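Erst rechnen, dann greifen: Zu Besuch beim Tag der offenen Tür von Prerkard

Der Eingang zum Simulationslabor liegt im zweiten Obergeschoss, hinter der Teeküche. Am Tag der offenen Tür zeigt Prerkard dort, womit sich die Gruppe Greiftechnik seit Juli beschäftigt: Kleinteile mit einem Zweifingergreifer aus Trays aufnehmen und in andere Trays umsetzen, zunächst ausschließlich am Rechner. Der Leiter der Gruppe führt selbst durch die Vorführung. Seinen Namen möchte er nicht lesen, über Kontaktmodelle redet er dafür gern.

»Die Aufgabe klingt banal, und mechanisch ist sie das auch«, sagt er. »Die Teile sind klein, die Abstände sind klein, und daneben steht etwas, woran man hängen bleibt.« Die virtuelle Zelle, intern »Flarcombe« genannt, besteht aus einer dunklen Tischplatte, einem schwarzen Gelenkarm auf weißer Grundplatte, zwei blaugrauen Trays und einem hellgrauen Quader. Dazu kommt Werkzeug, das für die Aufgabe keine Rolle spielt.
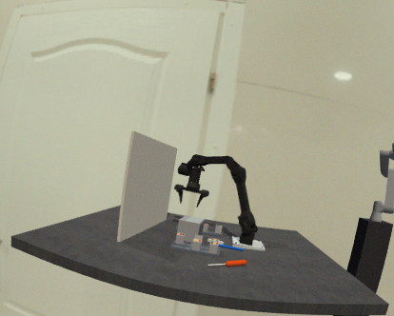
Simulierte Zelle »Flarcombe«: Arm mit geöffnetem Greifer über den Bauteilen, vorn der Schraubendreher.

Das Werkzeug wird oft angesprochen. Der Gruppenleiter hält es für notwendig. »Ein leergeräumter Tisch liefert Ihnen schöne Kurven, die in der Fertigung nichts wert sind. Wir legen Gegenstände in die Szene, die der Greifer weder anfassen noch berühren soll. Die Bahnplanung muss damit zurechtkommen.« Auch die hochkant stehende Platte auf der linken Tischseite gehört dazu. Sie begrenzt den Arbeitsraum und verdeckt je nach Blickwinkel einen Teil davon.

Ein Versuchslauf umfasst 600 Durchgänge mit jeweils veränderter Ausgangslage. Verschoben werden die Trays, der Quader und die losen Gegenstände, außerdem variieren Kamerastandort und Beleuchtung. Der Kontakt zwischen Finger und Bauteil wird mit einem eigenen Modul gerechnet, das unter dem Namen »Tavares« läuft. Dort sieht der Gruppenleiter den größten Aufwand: »Freie Bewegung ist gelöst. Sobald zwei Flächen aneinanderliegen, hängt alles an Reibwert und Steifigkeit. Ist die Steifigkeit zu hoch angesetzt, springt das Teil weg. Ist sie zu niedrig, sinkt der Finger ein – beides sehen Sie an einer echten Anlage so nicht.«

Die Bauteile selbst sind schlicht gehalten: kleine helle Blöcke mit farbigen Etiketten. Die Lageerkennung stützt sich auf Kontur und Etikett zugleich. Nur mit der Kontur zu arbeiten, habe man versucht. »Ein Block auf einem Tray, schräg von oben gesehen, im Schatten des Arms, da wird die Kontur schnell mehrdeutig. Mit dem Etikett bekommen wir die Orientierung meistens in den Griff.«

Die Besucher stehen unterdessen vor zwei Bildschirmen. Auf dem linken läuft die Szene, auf dem rechten laufen die Gelenkwinkel als Kurven mit. Ein älterer Herr, nach eigener Auskunft früher Werkzeugmacher, will wissen, weshalb der Arm so hoch über den Tisch ausholt. Der Gruppenleiter verweist auf den Quader. Die Fächer des vorderen Trays liegen dicht an dessen Seite, und der Handgelenkblock brauche beim Absenken Platz nach hinten. Eine flachere Bahn sei kürzer, lasse aber weniger Reserve.

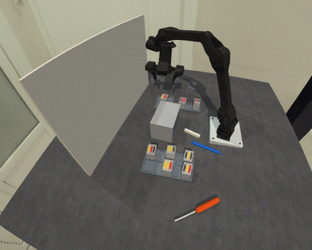
Vorderes Tray mit fünf Blöcken, das Fach vorn links ist frei. Der Greifer befindet sich über der hinteren Tischseite.

Ausgewertet wird mit »Noris«, einem Skriptpaket aus dem eigenen Haus. Es protokolliert für jeden Durchgang Fingerstellung, Kontaktkräfte und Endlage des Bauteils. Im jüngsten Protokoll stehen 694 Greifversuche, mehr als Durchgänge, weil ein misslungener Griff wiederholt werden darf. »Die Wiederholungen interessieren mich mehr als die Quote«, sagt der Gruppenleiter. »Daran lese ich ab, ob die Lage falsch geschätzt war oder ob der Finger abgerutscht ist. Das sind verschiedene Fehler mit verschiedenen Abhilfen.«

Die Übertragung auf einen realen Arm steht noch aus. Vorgesehen sind 100 Versuche mit unverändertem Parametersatz, erst danach soll nachgestellt werden. Welche Abweichung er erwarte? »Beim Reibwert eine deutliche. Gedruckte Etiketten verhalten sich anders als die blanke Fläche, und bisher rechnen wir beides gleich.« Eine Zahl nennt er nicht.

Zum Termin äußert er sich ebenso zurückhaltend. Der Prüfstand sei bestellt, die Greiferfinger würden im Haus gefertigt. Dann bittet die nächste Gruppe um Einlass, und er setzt den Lauf auf die Ausgangslage zurück.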